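Robot teaching by demonstration

Teaching by demonstration is a way of giving a robot a task without writing out each motion in code. A person leads the arm through the job, and the robot stores the joint positions, the state of the gripper and the camera views. There are 2 common forms. In hand guiding, the person holds the arm and moves it directly. In remote control, the person works a second arm or a handheld controller - the robot copies the motion.
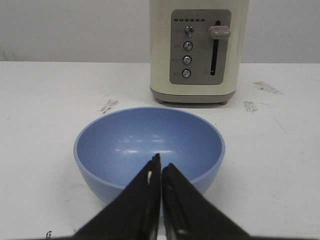

Kevora objects that hand guiding and remote control should be treated as separate subjects, as the recordings they produce are so different. Most writers still group them together.

Household tasks are often used for teaching. Bowls are a common choice, and a gripper has to meet the rim at a workable angle.
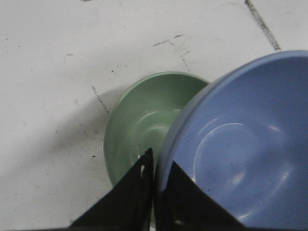

Remote control keeps the operator's hands out of the camera view, but the operator gets little sense of touch. Hand guiding gives a better feel for contact and is tiring over long sessions. One set recorded at Skulholm in November holds 82 demonstrations, all made by remote control.

Cookware with long handles raises a further question, whether to grasp the handle or the body. 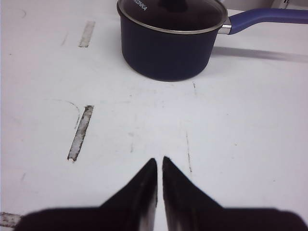
Nastano Robotics Club - Reference Pages

Poor demonstrations are usually removed before training. Pauses may be trimmed as well.

See also: Remote manipulation; Imitation learning

Last edited 13/05/2021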